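Cliroro releases Drultema 3, grasp planning software for two-armed robots

Apr 23, 2026

Gallardo. Cliroro today released Drultema 3, the third major version of its grasp planning and arm control software. Available now to existing licence holders, everyone else in May.

Short version: new planner, new perception module, same config files. Sites on version 2 can upgrade in place. No retraining of the arm models, no new cabling.

What's changed

Planning for both arms now runs in one process. In version 2 each arm had its own planner and they traded messages, which was slow, and sometimes one arm sat waiting on the other for no good reason. Now there's a single queue. Planning time per grasp is down to 300 milliseconds on our standard test computer.

Perception takes the wrist camera and the head camera together. The head view picks the item and a rough approach. The wrist view takes over once the fingers get close, and corrects the path on the way in. Operators can set the handover distance themselves, default is 20 centimetres.

Shiny surfaces get there own filter. Stainless benches, glossy edge strips and curved packaging all throw glare, and glare used to show up as phantom edges in the depth data. The filter is on by default and can be switched off per camera.

Shelves under a bench are now proper workspaces. You draw the volume, name it, and the planner treats the tabletop as a ceiling. Version 2 users had to fake this with a keep-out box.
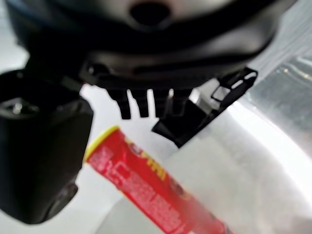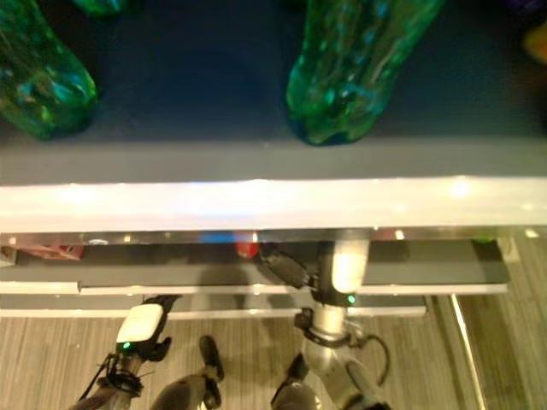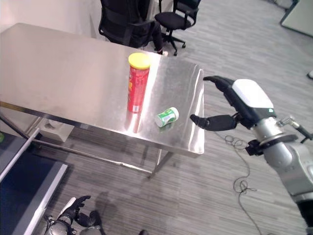 Grocery-type items at three stages: close in at the wrist, under a table edge, and on a steel tabletop. Photos: Cliroro

Tooling

The replay viewer has been rebuilt. Scrub through a run, see both camera feeds beside the planned path, and flag a bad grasp with one key. Flagged grasps export as a single file that support can open. Logs are smaller too, by around 13 per cent in our own tests.

The Lalter plug-in, which links Drultema to Lalter's warehouse stock system, is included at no extra charge. It was a paid add-on before.

Known issues

Clear and tinted plastic is still harder than printed cans and tubs. A fix for see-through items is planned for the first update. The replay viewer may display times in the wrong time zone on first launch, restart it and they come right.

Availability

Licence holders can download Drultema 3 from thier account page today. General sales open in May through Cliroro and through Lalter. Version 2 keeps getting security fixes until the end of its current licence term.

About Cliroro

Cliroro makes control and planning software for robot arms. Head office and test floor are in Gallardo.

Media enquiries: the press desk, via the contact form on the Cliroro website. Higher-resolution photos on request.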